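Forsberg's Murnham Rower Is Ready for Your Spare Room

MURNHAM, Saturday, January 1, 2022

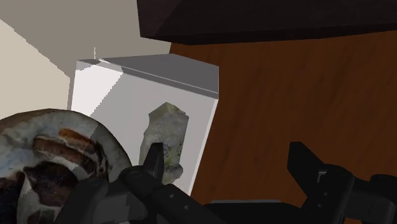 One of our early testers wrote in to say the seat on her old rower always gave out before she did, and could we please make one she'd still want to sit on in July. Well, we tried! I've been building home fitness gear at Forsberg for a long time, and I can't remember being this excited about a launch.

The Murnham Rower goes on sale today at $395. It holds users up to 300 pounds, it measures 78 inches long when it's set up, and it folds in the middle so you can roll it into a closet (mine lives behind the coats). The resistance is magnetic, which keeps it quiet enough for early mornings, and the seat is wider and softer than the one on our Irnudau model.

We're starting with 1000 rowers, all put together at our Mestness shop. If you already own an Irnudau, your old foot straps will fit the new one, so hang on to them.

Stores can ask for a demo rower through the Mestness office. Everybody else, come try one in the Murnham showroom and stay as long as you like. Wear socks!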